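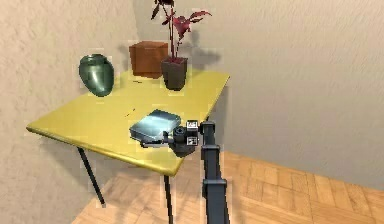

Picking a distributor in a country you don't live in is slow, and most small exporters do it backwards. They go to a trade fair, somebody is friendly, papers get signed on Sunday night in a hotel lobby. Then a year of nothing. I've helped a few homeware firms through this and the steps below are the ones I keep sending people, so now they're a page. I'll use one product line all the way through to keep it simple. Say you sell things like the dark green vase on that yellow table. Ceramic, breakable, not urgent for anybody. Pretty much the hardest kind of thing to get a distributor excited about.

What you need before you start

A price list in the buyer's currency. A one page company sheet. Your real capacity per month, not the one you wish for. Trademark filed, or at least applied for, in the target country. Do this first. Getting a brand name back from an ex-distributor who registered it is miserable and expensive.

Step 1. Build the long list

Spend one week on this, no more. Trade fair exhibitor catalogs, your embassy's commercial section, the "where to buy" pages of brands that sit next to yours on a shelf. That last one is the best source by far. When we did it for Terkthorpe the long list came to 83 names. Sounds like a lot. Half were gone in an afternoon — dead websites, retailers calling themselves distributors, people who only do hotel supply.

Put it all in one spreadsheet. Company, city, brands carried, sales channels, contact name, date you wrote, what they said. No fancy software.

Step 2. Cut it down

Drop anyone who:

carries a direct competitor at your price
covers only one city, if you need the whole country
won't say which brands they represent
has no warehouse and no clear answer on who does the warehousing

Aim for 25 or fewer. You can't have a proper conversation with more than that.

Step 3. First email

Short. Who you are, what you sell, why them. Name one brand they carry and say why yours fits beside it. Attach the company sheet, keep the price list back for now. Write in their language if you can get a native speaker to check it, otherwise plain English. Machine translated emails get deleted.

Follow up once after a week, then call. Calling works much better than people expect. Early morning their time, before the meetings start.

Step 4. The landed cost sheet 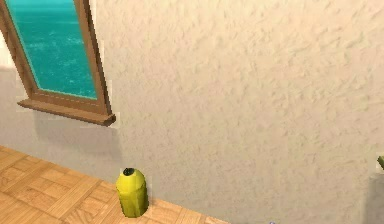

Before anyone talks about margin, work out what one unit costs sitting in the distributor's warehouse. Factory price, packing, inland freight, ocean freight, insurance, duty, broker, delivery. For breakables add a line for damage. Everyone forgets the damage line.

Then go up from there. Distributor margin, retailer margin, sales tax. If the shelf price comes out silly, stop and fix it now. One Vitness item came out at 204 on the shelf in local money, against 226 for the nearest competitor. Thats a gap you can sell on. If it had gone the other way, we'd have pulled the item and led with something else.

Send the sheet to the distributor with your own profit line taken out. They will correct your freight and duty numbers for free, and you find out fast who knows the business.

Step 5. Check them

Credit report, always. Company registry extract, always. Ask for two supplier references and then find a third one yourself that they didn't give you. Sanne Van Wijk, who ran export at Zadamex when I was there, had one question she put to every reference: how long did the last invoice take? Not "are they good payers". You get a number or you get a pause.

Go visit. Look at the warehouse, ride along with a sales rep for a day if they let you. If they don't let you, ask why.

Step 6. Trial period

Don't sign for exclusivity up front. Offer six months, non-exclusive, with a small opening order paid in advance. Iwasaki wanted five years exclusive on day one and we said no, six months and then we talk. They took it. Still the best account on the books.

Put in writing:

territory, and whether online sales count
minimum purchase per quarter
who pays for samples and fair stands
payment terms after the first order
how either side gets out, and what happens to leftover stock

Have a lawyer in their country read it — yours won't know the local rules on ending an agency deal, and in some places you owe compensation even after a bad year.

Step 7. After signing

Monthly call, fixed day. Ask for sell-out figures, what actually left the shops, as well as what they ordered from you. A big first order just means a full warehouse. Train the reps in person in the first quarter, and bring samples they can keep. Review at month five so theres time to decide before the trial runs out.

Template for the spreadsheet and the landed cost sheet are in the downloads section, both updated in April. Check the duty codes yourself before using them, they change.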